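Switching to cloth napkins and kitchen towels – worth it with kids?

bego_ibarra
So we finally ran out of the giant pack of paper towels and I don't want to buy another one. We're a family of five, two of them under six, and we go through a ridiculous amount. Has anybody gone all cloth? How many do you need, and what about the laundry? Our washer is in the basement and I already hate those stairs.

JulianC44
Did it when our second was born and never looked back. Get way more than you think. We have 44 and that sounds nuts, but it means I wash them when I wash everything else. Old T-shirts cut up are great for floors and cat barf. Free, too!

upendo_m
I'm going to disagree a little. We tried it for 11 months and went back to paper for anything greasy. Bacon, fish, oiling the cast iron... I don't want that in with my kids' pajamas. Cloth at the table, paper under the sink.

JulianC44
upendo_m wrote: "I don't want that in with my kids' pajamas"
Fair, but a T-shirt scrap can go straight in the trash after bacon. No need to wash it.

upendo_m
Sure, until you run out of T-shirts lol. My husband was starting to look nervous.

adoracion
Color matters more than anybody warned me about. I bought 12 white ones first (so pretty!) and one spaghetti night finished them off. Dark ones all the way now, and skip fabric softener because they quit soaking anything up. I don't iron and I barely fold.
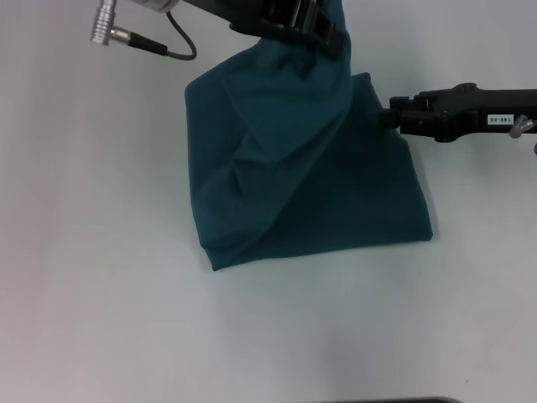
One of the dark teal cloths, about as neat as my folding gets

bego_ibarra
Ooh, I love that color. Do they fade?

adoracion
A bit, mostly the first few washes. I do cold water and hang them up when I remember.

gallardo_g
Cold water on kitchen cloths? No thanks. Mine go in hot every time, and they smell sour if I don't. I'll take the fading.

adoracion
Mine dry out on the oven rail before they go in the hamper and I've never had a smell. Maybe it's how damp your laundry room is?

gallardo_g
Could be, it's a basement too. Bego, I'd go hot if I were you.

bego_ibarra
OK, starting with a dozen dark ones and a bag of T-shirt rags, and keeping one roll of paper hidden for bacon. Will report back in August if the stairs don't get me first.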